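Plimsoll (shoe)

A plimsoll, or canvas sneaker if you prefer the American word, is a light shoe with a cloth upper and a rubber sole. I've worn them since school and still keep a pair in my gym bag, so I'm hardly neutral on the subject – sorry! The usual parts are the upper, the lining, the sole and, on many pairs, a rubber toe cap that takes most of the knocks.

Red with white rubber is the classic mix for me, and it's what I look for first when the sports things get sorted out, in among the boxing gloves and the crates.

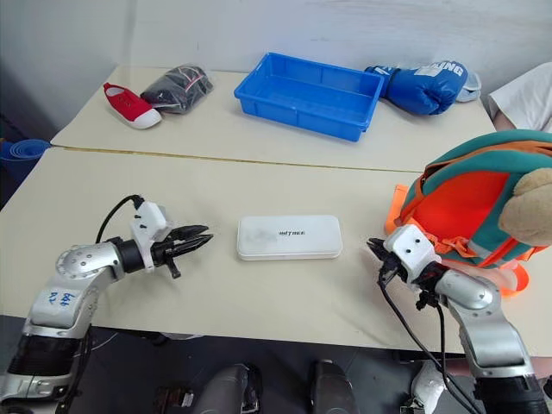

Can canvas shoes go in the washing machine? Most can on a cool, gentle wash with the laces out, but I do mine by hand with a soft brush.

Drying is slower than you'd think. Harriet Szabo, who got me into all this, stuffs hers with newspaper and keeps them well away from the radiator (heat can loosen the glue). I paid 10 pounds for my last pair and they've done two winters so far.

See also: Deck shoe, Gym bag, Shoelace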